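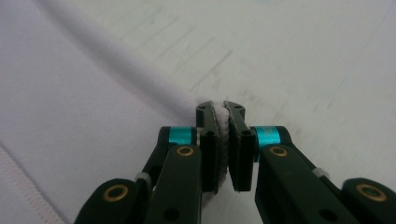 Figure 2. Wrist view with the fingertips closed on a fold of lavender knit.

4.2 Does the grasp detector help?

We are not convinced. Flolteo labels a grasp as held once the finger gap stops shrinking, and a pinched fold of thin cloth barely changes that gap. Of 602 attempts, the detector and our hand labels disagreed on 62 - mostly near hems. Murthy reports better results, but on stiff towels only. Retraining on 500 further clips moved the threshold and little else.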